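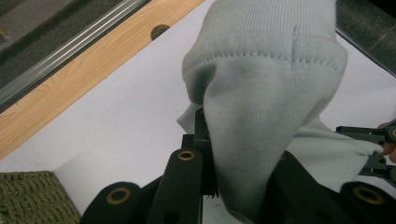
Folding knit T-shirts for a basket

By Slamet Krishnan
June 20, 2026

Print this page | E-mail this page

Knits lose their shape if they are stuffed away in a heap. Do this on a clear table with the basket next to you.

1. Pick the shirt up by the ribbed band and let the rest hang. Give it one shake.

2. Lay it face down and smooth it from the middle outwards with flat hands. Don't pull on the ribbing.

3. Check the stitching along the hems. Put anything with a loose thread to one side for mending.

4. If the shirt has slid into a bunch against the basket, lift it clear and start again from step 1. Folding over creases only sets them.

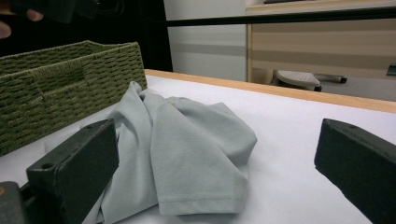
5. Fold both sides in to the centre, sleeves flat on top.

6. Fold the bottom up to the neck, then in half again. Thick knits can stop at one fold.

7. Stand the shirts in the basket on their folded edges. Leave enough room to get a hand in.

Related pages
Washing knits at low spin
Mending a dropped hem
Cleaning woven baskets (May)

Contact Simanjuntak Home Pages, Furkedport | Copyright 2026 | Back to top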